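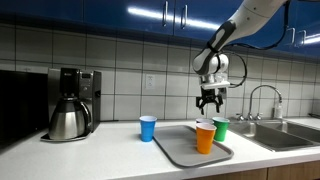

The counter at Kiều, coffee maker to the left, sink to the right, tray and cups in between.

Oanh Văn is rinsing something when I get there and talks over the tap. She runs the kitchen at Kiều, a shared studio upstairs from the old Braltemari shop. Tea at 2, every afternoon. Has been since February.

"Sit anywhere. Not there, that one wobbles."

I ask about the plastic cups. Blue, orange, green, a pinkish-purple one. Why not proper mugs?

"We had mugs. Heavy, chipped, everybody's had a favorite and then there was sulking. With these you pick a color for the day and thats it."

She gets them from a wholesaler, Satura, who wanted her to take 200. She took fewer. Won't say how many fewer.

The gray tray is her big thing. Cups live on the tray, she says, because of the rim. "Somebody spills, it stays in the tray. I carry it to the sink, two steps, done. Before the tray I was wiping that counter all day long. White counter! Who picks white."

And the blue cup, standing on the counter next to it?

"Yes, well." She laughs. "There is always one. I put up a sign once – Postinar printed it for us, very nice lettering – and people read the sign and put the cup down under it."

Coffee is a sore point. She drinks tea, the rest of them don't, and the coffee maker gets the good spot by the wall outlet. She wanted a kettle there. Lost the vote.

Any plans for the kitchen? New shelf, maybe. A hook for the towels. "And a second tray," she says, turning the tap back on, so I miss teh rest.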